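Skerel Heat Wrap for Lower Back and Shoulders
Item 575. Sold by Momlow Home Health

We stock the Skerel because customers kept asking for it, and we would like you to read this page before you order one. The box says it "melts pain away." It doesn't say which pain, or for how long. Warmth can ease a stiff back for a while, and so can a hot bath.

The wrap is a fabric belt with a heating pad sewn inside. The low setting reaches 38 degrees Celsius and the high one 113 Fahrenheit. Why the maker uses two scales on one dial, we can't tell you. The cord is short. Plan on sitting near an outlet.
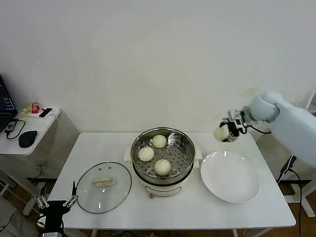 The leaflet also claims the wrap "resets the nerves" and mentions a trial with 2000 users. We wrote to Skerel in August asking for the trial and got a coupon. Until we see something better, treat it as a heating pad with a decent strap.

Don't sleep in it. Don't use it over numb skin, a fresh injury or a pain patch. If you are pregnant or have diabetes, ask your doctor first. Pain that lasts for weeks needs a doctor too.

The Fillen wrap costs less and has a longer cord, but the strap slips. The Muriithi is heavier and shuts itself off, a feature we wish the Skerel had.

Cover is hand wash only. Returns accepted if unopened.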